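The Forever Cutting Board and Other Stories We Pay For

By Solange Friesen

My mother had one cutting board. It was a slab of something pale, it had a burn on one corner from a pan, and when she moved to a smaller apartment it moved with her. She never oiled it. I doubt she knew you were supposed to. It came from a hardware store and she could not have told you what it cost.

I now own four, and I could tell you what every one of them cost, which is how I ended up writing this. The last one was $165. It arrived with a booklet. The booklet said I was not buying a board, I was "beginning a relationship with wood," and I read that sentence standing in my kitchen with packing paper stuck to my sock and felt like an idiot.

So I spent most of the spring asking people in the kitchen goods trade what exactly the extra money gets you. Some of them were generous with their time. A few stopped answering when they worked out which way my questions were going.

The word on the label

The pitch goes by different names. "Heirloom" is the big one. "Legacy" is catching up. Flurkeck, the company that sold me my $165 board, likes "lifelong." Cloutier, which makes knives and now also boards to go under the knives, goes with "generational," and charges $556 for a set of three nested boards with a stand.

I asked Ottavio Costa, who bought housewares for department stores for most of his working life and now advises small brands, what a maker has to do before using the word heirloom. He laughed for a while.

"You have to spell it," he said.

There is no test. There is no minimum thickness and no required kind of wood. A warranty might tell you something, so I went and read the warranties. Flurkeck's "lifelong" promise covers defects in materials and workmanship and leaves out warping, splitting, staining, cracking from dryness, cracking from damp, and "changes natural to wood." I have tried to come up with a thing that could go wrong with a cutting board and is not on that list. The best I could do was that it might arrive as the wrong shape.

Cloutier's is better. They will resurface a board once at no charge, if you pay shipping both ways. Shipping a slab of hardwood both ways costs more than a perfectly decent new board from the supermarket. When I put that to the company, a spokesperson wrote back that their customers "think beyond replacement." Maybe they do. I think about postage.

What the wood does

Dénes Erdős repairs and builds furniture, and he is one of the few people I talked to who had nothing to sell me. He makes boards out of offcuts and gives them away at weddings. I brought him two of mine, the $165 one and one that had cost me $44, and asked him to tell me which was which.

He got it right, though it took him longer than I expected, and what gave it away was the logo branded into the end.

"Same wood, near enough," he said. "Both hard maple, both glued up from strips. This one they sanded more. You will undo that with a bread knife by the summer."

I pushed him a little, because I had paid for that sanding. Surely there is a difference between good maple and bad? There is, he said, but mostly it is in how dry the wood was when it was glued, and you cannot see that in a store. You find out the following winter when the heat has been on for months. A board from a careful small shop might have been handled better. Then again it might have sat in somebody's damp garage. Price does not tell you which.

He also had views on the glue. A lot of the expensive brands now sell single-plank boards at a steep markup on the grounds that glue is somehow impure. Dénes thinks this is backwards. A wide single plank wants to cup. Strips glued edge to edge pull against one another and tend to stay flatter, and a modern glue line done properly is often as strong as the wood beside it. The board made from pieces is usually the sensible one, and it is the one being marketed as second best.

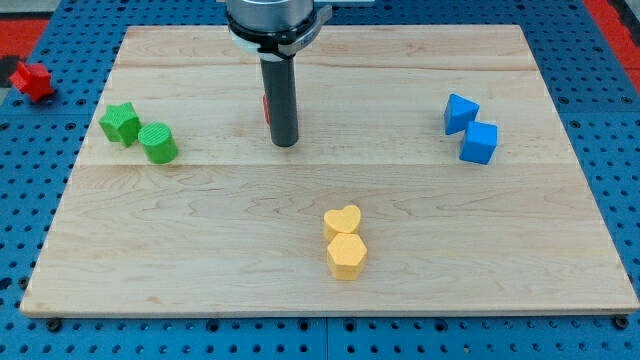 The oil business

Then there is the upkeep, where I think the real money is. Flurkeck sells an oil, a cream, a cloth to put the cream on with, and a soap. Wivine sells a subscription. Every other month you get a small tin of board butter in the mail, and if you cancel they send you an email with a photograph of a cracked board in it. I know because I canceled.

Board butter is mineral oil and beeswax. I don't say this as an exposé, it is printed on the tin. You can get food-grade mineral oil at a drugstore for a few dollars and it will last you a very long time. Frøydis Haugland, who teaches home cooking classes and has hard-used boards in every room of her house, buys hers there and puts it on with a paper towel when the wood looks thirsty. How often is that?

"When I remember," she said. "So, twice a year? Ask me about washing instead. People leave them lying in the sink."

That was the closest thing to a firm rule I got from anyone. Don't soak it. Don't put it in the dishwasher. Dry it standing up so the air gets to both sides. It fits on a sticky note, and it comes free.

The case for the other side

I should be fair. Harpreet Poirier started Initley out of a rented workshop and sells a board for rather more than I would like to pay, and she was the only founder who answered every question I had, including the rude ones. She made 615 boards last year. She says the wood is a small part of the price. Rent is a large part, and so is paying people properly to stand at a sander.

I believe her. If you want to pay somebody a living wage to make you a nice flat piece of maple, that is a fine reason to spend money, and I would rather she said so on the website. Her website says the boards are "made to be handed down." I asked her whether she had ever met anyone who had inherited a cutting board and was glad of it. She thought about it.

"I got my grandmother's," she said. "It smells like onions. I keep it in the closet."

My own $165 board has a faint curve in it now. It rocks when I chop on the left side, so I've put a folded dishcloth under it, and for anything serious I use the $44 one. In April I asked my mother if she wanted the fancy one. She asked what was wrong with it, and I told her, and she said no thanks, she had a board.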